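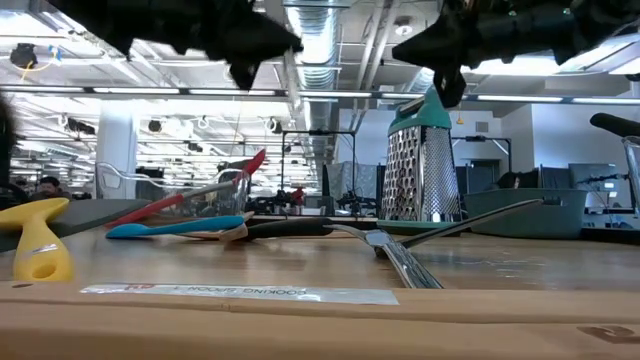 Minutes, Golley Lane Allotment and Garden Club, Mar 13, 2025

I took the notes this time, so apologies in advance for my spelling of anything in Latin. We met in the back room at Sollum Hall and got going a little late because the front door was locked and the key was at the bakery again. Minutes from last time were read out and accepted, with one fix: it was the lower gate that sticks, the upper one is fine.

Water

This took up most of the evening! The new meter shows we used 126 units last season, and the bill from Jistlow Water came to 68 dollars more than we had set aside. A few people thought there must be a leak near the compost bays (the ground there is always soft, even in August), and others said it's just the sprinklers being left on overnight. We went back and forth on that for quite a while. What we settled on is that the main stays off until the last frost is behind us, and then we read the meter at night and again in the morning before anyone waters. If it moves, we call a plumber. I said I'd do the readings, as I'm up early with the dog anyway.

Sprinklers with timers were suggested again. No vote, we'll see what the meter says first.

Waiting list

There are 19 names on it now, which is the longest I remember. We have 3 plots that weren't touched at all last year, and we agreed to write to those holders and give them until the end of April to get started. I was asked to keep the letter friendly. I will try. Someone brought up splitting the big corner plot in two and I really like that idea, but the person who has it wasn't at the meeting, so it's held over.

Seed swap

Going ahead, same as last year, long tables down the middle and coffee by the window. Please label your packets!! Last year I took home what I was told was kale and grew a whole row of mustard.

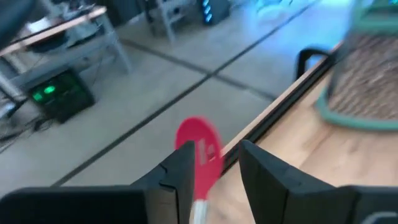
Beans and squash always run out first, so if you saved any, bring extra, even if it's a handful in an envelope. Tomatoes we have plenty of. The Yeoh Nursery is giving us a box of leftover seed potatoes and they can be picked up any morning, we just need somebody with a truck.

Shed

The roof felt is lifting on the north side. We'll patch it for now and look at replacing it in November once the fall dues are in. Also, the good wheelbarrow is missing its front bolt, so please use the green one until it's fixed.

Anything else

Bonfires are still not allowed before dusk. The question of chickens came up and was put off (again). Next meeting is in the same room, and I'll pick up the key from the bakery myself.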